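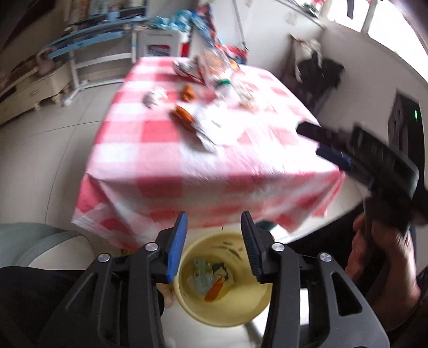 Triklow, the candy maker from Watau, says its filled caramels will reach stores here in February, and the press release promises "a new era of snacking." We've heard that one before. The company sent 3 flavors ahead of the launch, and tasting them left us with crumpled wrappers in the bottom of a pale yellow bucket and not much to say about the caramels. The orange one is fine. The sea salt one is sweet -- very sweet -- and the salt is hard to find.

Innes Rutherford, who runs the import side for Triklow, says 2,183 shoppers tried the candy at tastings in Seixas and Huta and that most "loved it." He didn't say how many bought a bag. He also wouldn't name a price, except that it will be "in line with other premium brands." A bag holds 40 pieces.

Four local chains are said to be on board. We called all of them on 19/09/2015 and one confirmed. The other three had no comment -- or hadn't heard of it.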